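A Place for Everything, and Everything on a Sheet of Paper

By Morenike Ogunleye
2 August 2025

My desk has held, at its worst, 482 separate objects. I know because in February I lost a check on it and counted my way down. The check was under a catalog from Ledero, a company that sells trays to people like me.

I have bought the trays. I have bought the Flundska drawer insert, which divides one drawer of junk into nine smaller drawers of junk, and the Proreo riser, which gave me a second story to fill. What I want to argue for costs less than any of them: one sheet of plain white paper, laid flat on a dark tabletop. The sheet is where the thing goes. Everything else is table.

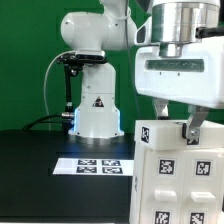 Dele thinks this is nonsense, and wrote in after my last column to say that a sheet of paper on a desk is just one more thing on a desk, and that by Thursday it would have a coffee ring and a phone number on it.

Mine lasted until Wednesday. But I would ask Dele to consider the tray, which has walls, and how walls encourage people. Give me a rim and I will pile to the rim and then a little over it. Paper has no rim. Put two items on it and they look like a meeting; put five on it and you feel watched.

There is also the matter of contrast. My old desk was the color of oatmeal, and so was most of what I owned, and things sank into it like raisins. Black shows you what you've left out. It also shows you dust - I never said this was a kind system.
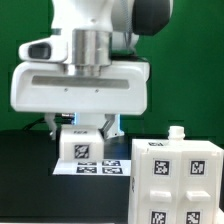
A white cube, just above the paper.

Notice how little you need to put down before a sheet starts to look occupied. I tried it at home with a stapler and stood there admiring the stapler. I have owned it since college and we had never really met.

The Tefera people will sell you a felt mat for the same purpose at a price I found personally hurtful. A pack of 300 sheets does the job.

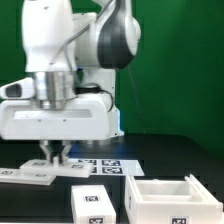 When a sheet gets grubby, you turn it over, and when that side goes, you write the grocery list on it and take it out of the house. Try that with a drawer insert. I am down to about 200 objects now, and one of them is the stapler, which has the paper to itself on weekends.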